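Estimated reading time: 3 minutes

Progress Report to the Ondia Fund
Household Handling Project, Mirley Laboratory
Submitted Sep 15, 2018
Prepared by Majdi Hattar, Project Lead

1. Purpose of this report

This report covers the second reporting period of the Household Handling Project and gives particular attention to the open day held at the Mirley laboratory. The grant agreement asks for at least one public demonstration during the period. That obligation has now been met. Technical results for the full period are set out in the annex sent under separate cover, and only matters that bear on the open day are repeated in the sections that follow.

2. The open day

The laboratory was open to visitors from mid-morning until early evening. A total of 200 people attended, including teachers, care home managers, students from the technical college, and residents of the Kidance district who had answered the notice in the local paper. Groups were taken through the main laboratory by project staff and were then free to return to any station they wished to see again.

The principal station showed the handling of ordinary table items: folded towels, a tall black cup and a light blue mug with ribbed sides. The items were chosen at the planning meeting in April on the advice of the Olteanu care group, whose staff asked that visitors be shown things they would recognize from their own kitchens and bathrooms. Work at the other benches was not suspended for the day. Several visitors told us that they valued seeing the laboratory in ordinary use, with people seated among the arms and the storage shelves.
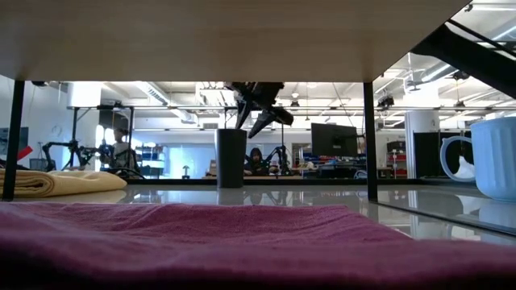
3. Handling of cups and mugs

Cups were the subject of most questions. Visitors wished to know how the arm decides where to take hold, how hard it presses, and whether a cup must be standing upright before it can be picked up. Staff explained that the gripper closes two fingers on the wall of the cup and that the grip is set low enough in force for light plastic.

Demonstrations on the day included grasps of a cup in a tilted position, with the fingers closed around the lower wall and the opening turned to the side. This is a harder case than an upright cup, and it was included at the request of the Fund's technical adviser following the previous report. The view from the wrist camera is useful to staff in judging such a grasp, as it shows how close the fingertips stand to one another and where the rim lies. Visitors with a background in nursing asked whether the same grip could be used with a filled cup. The project has not yet tested this and made no claim on the point. 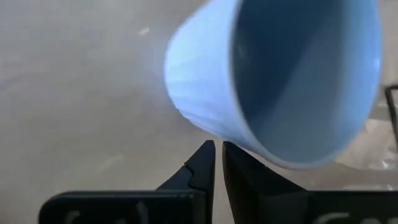
4. Visitor comments

Comment cards were returned by 11 groups. The remarks were favorable as to the staff and the clarity of the explanations. Two matters were raised more than once. The first was the pace of the arm, which some visitors found slow. The second was the difficulty of hearing the guide over the ventilation at the far end of the laboratory. A portable speaker will be used at the next event.

5. Expenditure

The cost of the open day was $530, charged to the outreach line. It covered printed handouts, refreshments, and the hire of additional chairs. No transfer between budget lines is requested.

6. Next period

The project will hold 3 smaller visits for care staff, each limited to a single group, so that those attending may put questions at the bench. Preparation of the filled-cup tests will begin once the spill trays have been delivered. The Fund's representative is invited to attend any of the visits and should notify the project office in advance.

0 comments | 3 shares
Contact the Mirley project office | © 2018 Mirley Laboratory | Back to top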